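Frequently asked questions about my mending and alterations

I've been hemming, patching and taking in other people's clothes out of my back room on Longo Street for 15 years, and the same questions land in my inbox every week. I finally sat down and typed up my answers. If yours isn't covered, write to me! I like getting mail that isn't bills.

Last updated 2023-02-03

What kind of work do you take?

Hems, mostly. Pants, skirts, curtains, the occasional tablecloth. I also put in zippers, replace linings, patch elbows and knees, move buttons, and take in waists (or let them out, which happens to all of us after the holidays). I darn sweaters if the yarn is thick enough for me to see what I'm doing. Very fine merino goes to Elfriede Kaufmann over in Sollano, whose eyes and patience are both better than mine. I can give you her number.

What don't you take?

Leather and fur. My machine hates leather and I've broken enough needles to believe it. I also stay away from wedding dresses with beading. I did one once, a cousin's, and I was picking tiny glass beads out of the rug until the next summer. Plain wedding dresses are fine, but please come to me early.

How early is early?

For a wedding dress, 8 weeks before the day. That gives us time for three fittings and for you to change your mind about the length, which you will. For a suit, 3 weeks. For a plain pair of pants you can usually have them back in a few days, except in May, when every prom dress in the county shows up at my door and I stop answering the phone after supper.

Do I have to wash things before I bring them in?

Please do. I'm going to have my nose quite close to them. It also matters for the fit – cotton and linen shrink the first time or two, and if I hem your new jeans before they've been through the wash, you may end up showing more ankle than you planned. Wash them and dry them the way you always do, then bring them over.

Which shoes should I wear to a fitting?

The ones you're going to wear with the thing! I can't say this enough. A heel changes everything about a hem, and even two pairs of flat shoes can be different enough to matter on a wide-leg pant. If you haven't bought the shoes yet, wait on the fitting.

What do you charge?

A plain pant hem is 15 dollars. Jeans cost a bit more if you want the original edge kept on, as that's fiddly. A new zipper in a coat is 50 plus the zipper. Everything else I price when I've seen it, and I'll tell you the number before I pick up the scissors. If I think a repair will cost more than the garment is worth to you, I'll say so, and then it's your call. People fix things for all sorts of reasons. Kwaku Annan has had me reline the same brown jacket over and over, and I think by now there's more of my work in it than the tailor's.

Can I bring my own thread or fabric?

Sure. For patches I'd even prefer it, as you know better than I do what you want to look at on your knee every day. Thread is trickier. The old cotton thread from your grandmother's sewing box is lovely to have, but it goes weak with age. Hold a length between your hands and give it a sharp tug. If it snaps right off, keep it for the memories and let me use mine.

What machine do you use?

A Wirkik straight-stitch that I bought secondhand from Fulvio Bortolotti when he closed his shop. It only goes forward and back and it weighs more than my dog. I also have a little Sinex overlocker for knits. I get asked which one a beginner should buy and my answer is neither. Get something simple with a good manual, sew a dozen pillowcases on it, and then see what you're missing.

Can you teach me to do my own hems?

I run a small class in the evenings whenever there's enough interest. We do a blind hem by hand, a machine hem, sewing on a button with a proper shank, and whatever people drag in from home. Bring fabric scissors if you have them (and please don't let anyone in your house cut paper with them). Unai Marín took the class a while back and now does all his kids' school clothes, so he's cost me a customer and I'm very proud of him.

Is visible mending just an excuse for messy stitches?

Ha! I've been asked this in almost those words. I don't think so. A good visible mend is harder than a hidden one, as every stitch is out there to be looked at. I like a row of running stitches in a contrasting color on denim, and I like a darn that has a bit of a pattern to it. On a work suit I'd still go for the invisible kind, but it's your suit.

My sweater has moth holes. Is it hopeless?

Small holes are very fixable. Put the sweater in a sealed bag in the freezer for a couple of weeks before you bring it over, please, so I don't end up with guests in my yarn drawer. Then check everything that was stored next to it. Hold each piece up to a window and you'll spot the thin places. Cedar blocks smell nice but I wouldn't rely on them. Clean wool in a closed bag has worked better for me.

What happens if I forget to pick something up?

I'll call you, and then I'll call you again. After that it goes on the rail in the hallway with a note pinned to it. Ubaldo Carbone came back for a raincoat so long after he'd dropped it off that it needed letting out again, so I don't throw things away in a hurry. But the hallway is narrow, and I do have to get past with the groceries.

Do you do pickup and delivery?

I don't, sorry. I'd need a bigger car and a better sense of direction. You're welcome to send things with a neighbor, as long as the hem is pinned or you've put in another pair that fits for me to copy. 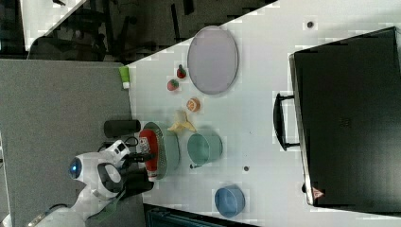
Can you shorten sleeves on a lined jacket?

I can, and it usually takes me about a week. If the cuffs have working buttonholes there's not much room to move them, so in that case I'd look at taking the sleeve up from the shoulder, and that's a bigger job. Bring the jacket by with the shirt you wear under it and I'll pin it and give you a price.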